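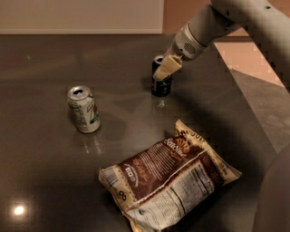

最終更新：11月（宿題の欄を書き直しました）

# 生活実習ノート 第3回　おやつのあとの机

前回は台所の流しまわりをやったので、今回は机の上です。缶が立っていて、お菓子の袋がくしゃっと寝ている、あの状態から始めます。みなさんの部屋でも見覚えがありますよね。私の机もだいたいこうです（これを書いている今も、横に袋がひとつあります）。

教室は251です。火曜の組は先週と部屋が違うので注意！

## 1. まず持ち上げて、重さをみる

片づけというと、すぐゴミ袋を広げたくなるんですが、ちょっと待ってください。缶は外から見ても中身が残っているかどうか分かりません。写真の7UPは飲み口が開いていますけど、飲み終わったのか飲みかけなのかは、見ただけではなんとも言えないわけです。黒っぽいほうの缶だって同じです。

なので最初の動作は「持ち上げる」。軽く握って、真上に、です。斜めに引っぱると底が机をこすって倒れます。去年の実習では、ここで勢いよく倒してノートを炭酸まみれにした班がありました。甘い飲みものは乾くとべたべたになって、あとが本当に面倒なんですよ。

重さで迷ったら耳のそばで小さく揺らします。音がしたら残っています。開いている缶は、揺らす前に飲み口を上に向けること。当たり前みたいですが、毎年やる人がいます。

飲みかけだったら、持ち主に聞きましょう。寮や研究室のような共同の机では、これがいちばんもめます。Viltmont寮に住んでいたころ、私は同室の人の飲みかけを三日続けて流してしまい、しばらく口をきいてもらえませんでした。

## 2. 缶

中身を流したら、水を少し入れて、振って、捨てる。これを2回。洗剤はいりません。そのあと逆さにして水を切ります。

- タブは取らずにつけたままでかまいません。
- つぶすかどうかは住んでいる町のルール次第です。各自、収集カレンダーで確認してください。
- 缶にたばこの吸いがらやティッシュを入れない！
- アルミかスチールかは、側面の識別マークで見ます。色や柄では判断できません。

識別マークの位置は缶によってばらばらです。柄が派手だったり地が暗い色だったりすると、探すのに意外と手間どります。暗い色の缶は電灯の下で少し回しながら見ると、印刷が浮いて読みやすくなりますよ。

## 3. 袋

スナック菓子の袋は、片づけで一番の難物だと私は思っています。平たく寝ているからといって空とは限らないし、持ち方が悪いと角から粉がざーっと出ます。

手順はこうです。

1. 開いている口を探して、そこを上にする。
2. 口を指で閉じて持ち上げる。
3. 流しかゴミ箱の上で、底を軽くたたいて粉を落とす。
4. 平らにのばして、縦に細くたたむ。
5. まとめて分別用の袋へ。

まだ中身があるなら、口を二、三回折ってクリップで留めます。輪ゴムでも留まりますが、くしゃくしゃの袋に輪ゴムをかけると中のチップスが割れるので、私はクリップ派です。

くしゃくしゃに丸めた袋は、手を離すとふわっと広がってきます。あれを無理に押しこむより、いったんのばしてからたたんだほうがずっと小さくなります。丸めたものとたたんだものを並べて比べるのを、授業中にやります。袋は各自ひとつ持ってきてください（中身は食べてきてもいいし、教室で食べてもいいです。私は後者をおすすめします）。

油のついた袋を洗うかどうか、これは毎回質問が出ます。町によって扱いが違うので、ここも収集カレンダーを見てください。紙でさっと拭けば済むところも多いはずです。

## 4. つやのある黒っぽい机

さて、私がいちばん話したいのはここです。写真の天板を見てください。7UPの下に銀色がぼんやり伸びて映っていますよね。こういう暗くてつやのある面は、片づいているときは最高に格好いいのに、汚れが本当によく見えます。指のあと、缶の底の輪、塩の粒、ぜんぶです。

拭く順番が大事です。

- まず粉や塩を、乾いたやわらかい布で端に寄せて取ります。いきなりぬれた布でこすると、粒を引きずって細かい傷がつくことがあります。
- 次に固くしぼった布で、奥から手前へ。
- 最後に乾いた布でもう一度。ここを飛ばすと、水のすじが残って泣きます。

仕上がりは真上からではなく、目の高さを下げて確かめましょう。窓や電灯の光を机に映して、その光の形がくずれるところに汚れが残っています。電灯の小さな映りこみを目印にして、頭を左右に動かしながら見ていくと、面白いくらい見つかります。

布は大学の備品のCaneoを使います。やわらかいほうが乾拭き用、織り目の粗いほうが水拭き用です。去年まとめて買ったときのレシートが2,717円で、学科の事務に「布に？」と言われましたが、まだ一枚もだめになっていません。使ったら洗って干して帰ってください。

## 5. そもそも机に置くとき

Madalena Azevedoさんが前にPlavthorpeの講座で話してくれたことで、私がずっと真似しているやり方があります。飲みものと袋ものを置く前に、机の隅に小さな盆をひとつ出しておく、というものです。缶の輪じみは盆につくし、袋の粉も盆に落ちるし、終わったら盆ごと流しへ運べばおしまい。最初に聞いたときは「盆を洗うのが増えるだけでは？」と思ったんですが、机全体を三段階で拭くのに比べたら、断然らくでした。

盆がなければ、高木（Takagi）の購買で売っている紙のランチマットでもいいです。ただ、冷えた缶の水滴でふやけるので、長居する日には向きません。

## 宿題

次回までに、自分の机で一度やってみてください。出すものは次のとおりです。

- おやつのあとの机の写真と、拭き終えた机の写真
- 住んでいる町での缶と菓子袋の出し方（出す曜日、つぶすかどうか、洗うかどうか）
- やってみて困ったところを、短くていいので文章で

白い机の人は映りこみの確認がやりにくいので、代わりに手のひらでなでて、ざらつきで確かめてください。その場合は「白い机」と書いておいてくれれば分かります。

次回は冷蔵庫の扉の内側をやります。調味料の瓶をひとつ、ふたのまわりが汚れているものを持ってきてください。きれいな瓶しかない人は、私のを貸します。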